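검색어를 입력하세요 검색 통합검색 상세

2019년 8월 31일
Kimora 2지 그리퍼 키트 대여품 검토 (공급 Corkberg)

전원 인가 후 펌웨어 확인, 매뉴얼 표기 버전과 일치. 통신은 시리얼로 붙임. 샘플 코드의 기본 타임아웃이 40 ms로 되어 있어 첫 연결에서 두 번 끊김. 100 ms로 바꾼 뒤 끊김 없음. 설정 파일은 공용 폴더 kimora_eval 밑에 둠.

개폐 반복 700회. 영점 드리프트는 엔코더 값 기준으로 매뉴얼 허용치 안쪽. 353회째에 과전류 경고가 한 번 떴고 로그에는 코드만 남음. 매뉴얼 부록에 해당 코드 설명이 없다. Corkberg에 문의 메일 발송, 회신 대기.

손목 카메라 보정은 3월에 Flometmont 키트로 쓰던 절차를 그대로 적용. 브래킷 치수가 달라 외부 파라미터는 새로 구했다. 파지 시험 대상은 무광 하늘색 소형 큐브, 원형 목재 테이블 위. 접근 전 대기 자세에서 손가락은 완전 개방, 큐브 폭보다 여유가 충분하다. 큐브가 그리퍼 축에 대해 돌아가 있으면 손목 회전을 먼저 맞춘 다음 하강시킬 것. 순서를 바꾸면 패드 모서리가 먼저 닿을 수 있다.

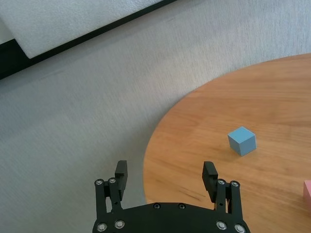 Irfan Liem은 키트 가격보다 지원 계약 조건부터 봐야 한다고 했다. 견적서의 연간 지원에 패드 교체는 들어 있는데 링크 핀 교체는 빠져 있고, Kalniņš 쪽 견적은 둘 다 포함이라는 것. 과전류 코드 건도 회신이 얼마나 걸리는지 기록해 두자는 의견.

견적서 다시 확인함. 핀은 별도 청구가 맞다. 단가 표기 없음. 메일에 항목 추가해서 재발송.

소프트웨어 쪽 메모. 제공 드라이버는 위치 명령과 속도 명령을 지원하고, 힘 제어는 전류 제한값으로만 건다. 제한값 단위가 문서에는 mA, 헤더 파일 주석에는 정격 대비 %로 적혀 있음. 값 100을 넣었을 때 동작으로 봐서는 %로 보이나 확정하지 않음. 전류계 물려서 확인할 것.

남은 일
- 과전류 경고 재현 (개폐 속도 낮춰서 같은 횟수)
- 전류 제한 단위 확인
- 케이블 스트레인 릴리프 위치, 손목 회전 끝에서 당김 여부
- Kalniņš 대여 가능 일정 문의
- 반납 전 엔코더 로그 백업

구매 의견은 Corkberg 회신 받은 뒤 작성.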